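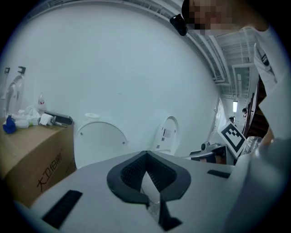

Toilet lids along the wall, box top in its usual state.

How to Clear Off the Box That Became a Table

Every stockroom has one. A carton comes in, gets set down beside the wall until someone can deal with it, and by lunch it has a water bottle on it. By June it has a following. People say "it's on the box" and everyone knows which box.

I look after the back area of a bathroom showroom, and I have cleared the box more times than I have cleared my own desk. What follows is the method I use. It takes less time than looking for a tape measure you set down on top of the box, under the tissues.

What you need

One trash bag
One small tray or shoebox lid
A marker and masking tape
A damp cloth, and a second cloth that is dry
Somewhere else to put a drink

That last item is the whole job, so don't skip it. We'll come back to it.

Step 1. Take off the drinks first

Bottles go before anything else. A bottle standing on cardboard is fine until an elbow arrives, and then you have a wet carton with a product inside it that you are supposed to sell. Check the cap, move the bottle to a shelf, and write a name on it if you can find anybody willing to claim it. Gorazd Vasić, who ran this room before me, gave unclaimed bottles until four in the afternoon and then watered the plant with them. The plant did well.

Step 2. Paper

Loose tissues and papers spread. They always look like a pile of trash, and they are mostly a pile of trash, with one delivery slip in the middle that somebody in accounting will want next month. So go through it one sheet at a time. Used tissue goes in the bag. Clean tissue goes back wherever your clean tissue lives. Anything with writing on it goes on the tray, face up.

Do not sort the written sheets now. If you start reading them you will end up on the phone about a hinge.

Rolls of paper get their own treatment. Stand them on end in a corner or hang them up. A roll lying on its side on top of a box is waiting for its chance to unroll across the floor.

Step 3. Cloths and gloves

If it's blue and crumpled and at the corner, pick it up and find out what it is. Cloths go in the wash. Gloves get checked for a partner. A single glove may be kept for one week, out of respect, and then it goes too.

If you have wall hooks nearby, this is their moment. In most stockrooms the hooks hang there with great patience while everything that should be on them sits on the nearest flat surface.

Step 4. Anything flat, black and electronic

Set it aside on a proper shelf, away from the edge, and ask whose it is before you unplug, reset or charge it. I once plugged in a dead tablet as a kindness and it spent the afternoon installing updates in the middle of a Stoyanova order. Dušan Kelmendi, who was trying to place the order, has mentioned it since.

Step 5. Deal with the box itself

Now you can see the top. Press gently in the middle with your palm. If it bows, the carton has been carrying more than it should, and you need to open it and look at what's inside. If it holds, wipe the dust off with the dry cloth. Keep the damp cloth away from the cardboard. It's for the next step.

Turn the box so the printed side faces out into the room. Then write what's in it on masking tape and stick that next to the print, in whatever language your coworkers can read at speed. Put the bay number on too. Ours is 733, which suggests a far larger building than the one we have.

If the carton can go on a shelf, put it on a shelf. You'd be surprised how often the answer to "why is this still on the floor" is a long silence.

Step 6. The lids behind it

Toilet seat lids end up against walls since they don't stack and they don't stand on their own in any dignified way. Leaning is all right for a day or two. For longer than that:

Put a strip of cardboard or an old towel under the bottom edge so it can't creep forward.
Leave a hand's width between one lid and the next. They knock together and the scuff always lands on the front.
Keep any printed label facing out. If you turn it to the wall you will be pulling the lid out later to read it, and so will the next person, and that's how corners get chipped.
Keep boxes from resting against them.

Wipe each one with the damp cloth, then dry it. White shows everything. A customer who will cheerfully ignore a crack in her own bathroom floor will spot one fingerprint on a display lid from the parking lot.

Anything small sitting on top of a lid comes off. Caps, in particular, like to perch up there. Find out what a cap belongs to and tape it to that thing in a small bag. Loose caps go in a jar, and the jar is where they stay for good.

Step 7. Give the drinks a home

Here is the part I said we'd come back to. If you clear the box and change nothing else, it will be full again by tomorrow morning, and somebody will have added a sandwich. People put things down where their hands are when they need both hands for something else. They won't walk to the far end of the room to do it.

So put a narrow shelf or a cheap side table within arm's reach of where the box was. Make it small on purpose. Ours came from the Bedano closeout and holds a few bottles, a box of tissues and one phone if nobody breathes. The limit does the nagging for you.

Then lay the tray of papers on the desk of whoever they belong to, with a note, and leave the room before they get back.

How often

I do a full clear once a week and a quick pass at closing. The quick pass is bottles and tissues only. If you find a new carton standing where the old one was, move it before anyone sets a drink on it. You have until the first coffee break.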